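Bromton Tenants' Newsletter
01/06/2026

Spring dust, filters and the change to trash pickup

Most of the calls to the office this past month were about dust. The work on Myklebust Street is close to finished, but the contractor is still cutting pavers along the north side, and anyone with a window facing that way has seen what ends up on the sill. Vivek Nishad from building services put together the notes that follow. They apply to all units in both the Bromton and Neso buildings.

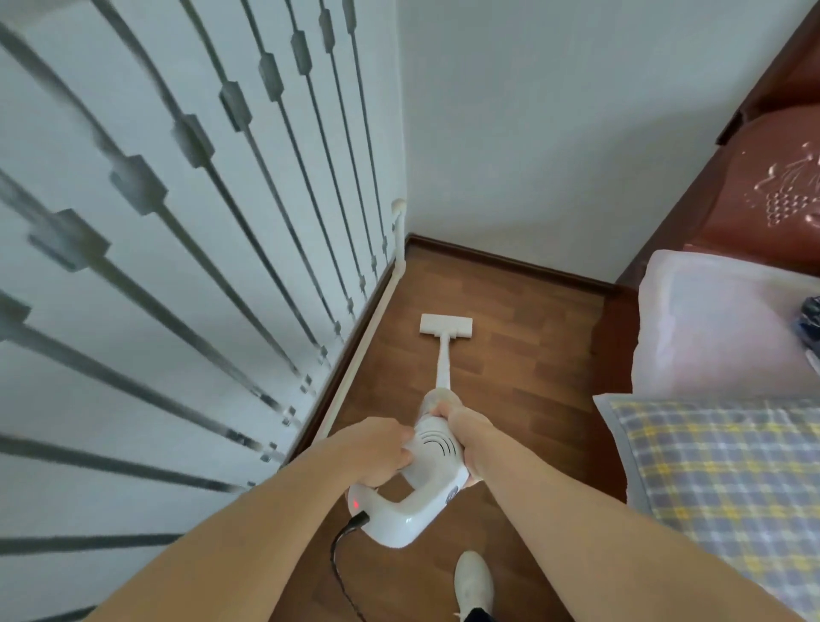
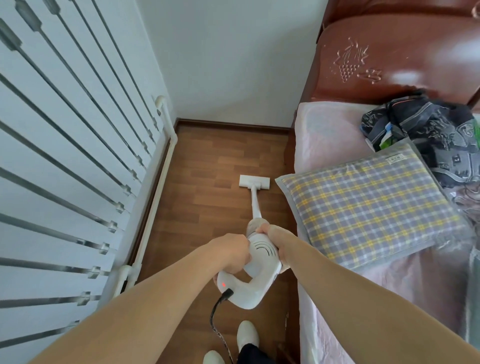

Floors: a vacuum before a wet mop, every time.

Windows and vents

Keep street-side windows closed while cutting is going on. The contractor works mornings and usually stops by lunch. Courtyard windows can stay open all day.

The fresh air vents over the windows have a slide on the left end. Push it all the way in to close the vent. Please do not tape over the vents. We found tape on several of them during the March inspection, and it pulls the paint off when it is removed. If your slide is stuck, call the office and we will come and free it up.

Wipe sills with a damp cloth. Paver dust is gritty and a dry cloth will scratch the finish. Rinse the cloth in a bucket and let the grit settle before you pour the water out. It should not go down the kitchen sink in any quantity.

Air filters

Every unit in the Neso building has a return air filter behind the grille in the hallway. In Bromton it is in the closet next to the bathroom. We normally change these twice a year, but we are adding an extra change this summer on account of the street work. Staff will start on the top floors and work down. You will get a notice on your door the day before.

You don't need to be home. Please move anything stored in front of the grille or on the closet floor so we can get the door fully open. If we can't reach the filter we will leave a card and you will have to call for a new time.

If you would like to change it yourself, filters are at the office at no charge. The arrow on the side of the filter points toward the wall. Bring the old one down in a closed bag and put it in the regular trash, not in recycling.

Dryer lint is a separate matter. The screens in the basement laundry rooms need to be cleared after each load by whoever ran it. The Neso laundry room was closed for most of a day in March when a blocked duct shut off two of the dryers.

Trash and recycling

The city has moved our pickup to the Tarnport route. Trucks now come earlier, so bags left out in the morning will miss the pickup and sit until the next one. Please bring everything down the evening before.

Cardboard has to be flattened. Boxes that are not flattened fill the bin in a day and the hauler will not take what is stacked beside it. The hauler now charges the building $20 for each item left outside the bins, and that comes out of the same budget as hallway cleaning and snow removal.

Old appliances, including vacuums, fans and window units, can't go in the bins at all. There is a cage for them behind the Bromton loading door. Ask at the office for the key.

Hallway cleaning

The cleaning crew will do the halls and stairs one extra time each week until the paving is done. Door mats need to be taken inside on cleaning days. Shoes, strollers and umbrellas as well. The fire inspector has already written us up once for items in the second floor hall.

Questions

Call the office at extension 1533 or leave a note in the slot by the mailboxes. For stuck vents and filter appointments, ask for Vivek. Please include your unit number and a time of day when you can be reached.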